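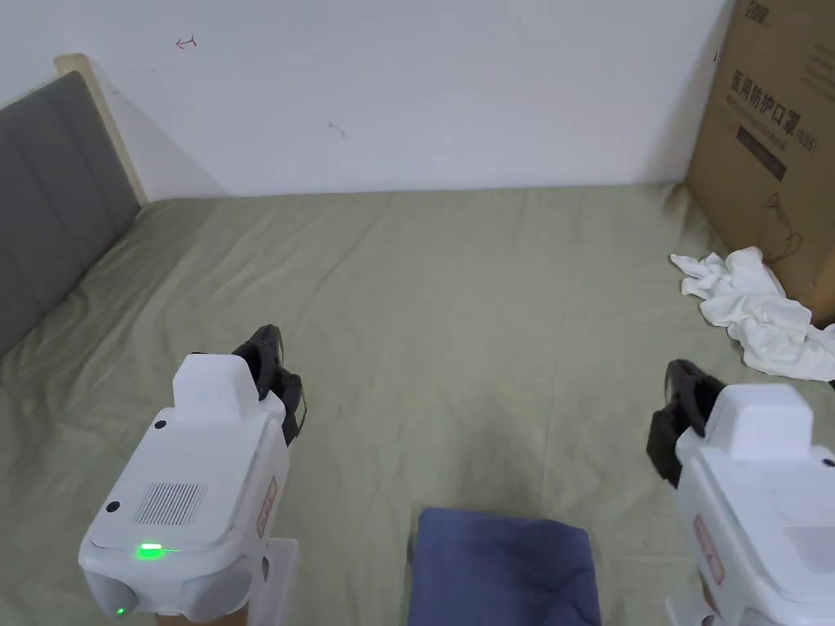 Garberg Bedding Wash Log

Version 2, 26 January 2019

A table of home laundry records for sheets and pillowcases, kept to find out how much cotton and cotton-blend bedding shrinks and fades over repeated washing. One row is one item in one wash.

Contents

washes.csv holds the main table, 2,160 rows.
items.csv lists the bedding, one row per item, with fiber content copied from the sewn-in label.
households.csv has one row per household, with washer type and water hardness.
notes.txt is free text about odd cases, in no special order.

Size

There are 27 households. Most entered four items, usually a fitted sheet, a flat sheet and two pillowcases. A few entered only pillowcases. Two households dropped out early and their rows are still in the table, marked "left" in the status column of households.csv.

Columns in washes.csv

item_id: matches items.csv
wash_no: starts at 0, where 0 is the measurement taken before the first wash
temp_c: the temperature set on the machine, in Celsius. Households with dials marked only Cold, Warm and Hot left this blank and filled in temp_word instead.
temp_word: cold, warm or hot
detergent: powder, liquid or other
dry: line, rack, tumble_low or tumble_high
length_cm, width_cm: measured flat after drying, before ironing
fade: a score from 0 to 9, read against the Radadard color card
pilling: none, light or heavy
hole: yes or no

How things were measured

Each household got a cloth tape and a printed color card. Flat sheets were measured along the hems. Fitted sheets were put on the mattress first and measured between the corner seams, and those numbers are less reliable than the rest. Elastic makes a mess of them. If you only want shrinkage, use flat sheets and pillowcases.

The fade score was read by daylight near a window. White items have no fade score. Pale greens and grays were hard to place on the card, and two people in the same home often gave scores one step apart. The lower score was kept.

Known problems

The first batch of color cards was printed too dark at the 3 and 4 steps. Rows scored with those cards have card = A. Do not mix them with card = B without a correction.

Household Bermúdez changed washers partway through. Its rows are split into Bermúdez-1 and Bermúdez-2, and the item IDs stay the same.

Some labels say 100 percent cotton on items that pilled like a blend. The label text was left as written.

Blank cells mean the value was not recorded. They do not mean zero.

Changes since version 1

Fixed swapped length and width for the pillowcases in the Dravness group.
Added the pilling column.
Removed double entries from February, when several homes sent the same sheet of paper in twice.

Use

Free to copy and reuse with credit to the Garberg Bedding Wash Log. Household names are code names and have no link to addresses. Please give the version number with any results.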